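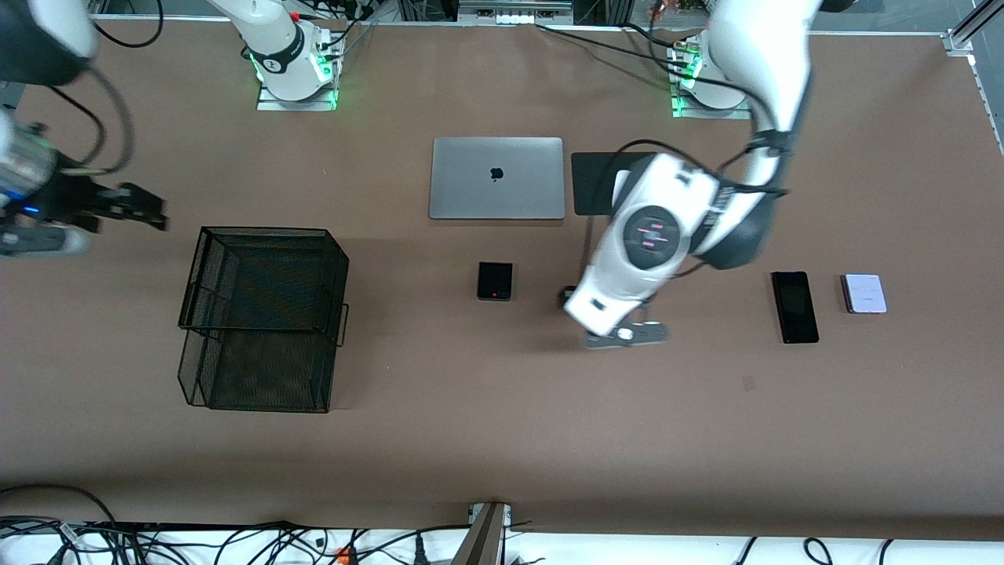 Fig. 4. Both arms powered, bench laid out for the tidy-up routine.

4. Laying out the bench

The Plisix sheet says any flat table will do. We doubt it. Ours at the Gasamham workshop needed a fair bit of fussing first, so follow this order even if it looks slow.

1. Switch off at the power strip before moving either base plate.

2. Cover the top with brown paper and pull it as flat as you can. Faint creases are fine. A raised fold is not — the fingers will catch on it sooner or later.

3. Set the mesh organiser under the reach of the right arm, with both trays empty.

4. Put the laptop at the back, lid closed, then the phones in a loose row in front of it. Leave the near half of the paper bare on that side.

5. Route the base cables along the back edge. Check the bundle on the left arm by bending the arm through its full travel by hand, power still off.

6. Power up and wait for the green ring at the foot of each base.

Note: A green ring means the base has power and has started. The Minside guide calls this "ready to work", which is generous. Run each arm alone, 2 times, before running them together.

Note: Start with the grippers just clear of the paper. The suggested automatic height may suit a perfect table. Measure your own.

CAUTION: Do not trust the software stop by itself. Keep one hand near the switch on the strip, and keep loose leads out of both arms' path.

CAUTION: Folding phones are easily pinched. Use dead ones until you have seen the grip force for yourself.

Section revised June 2023. The Subramaniam bracket settings are due another look in September; until then, treat the printed values as guesses.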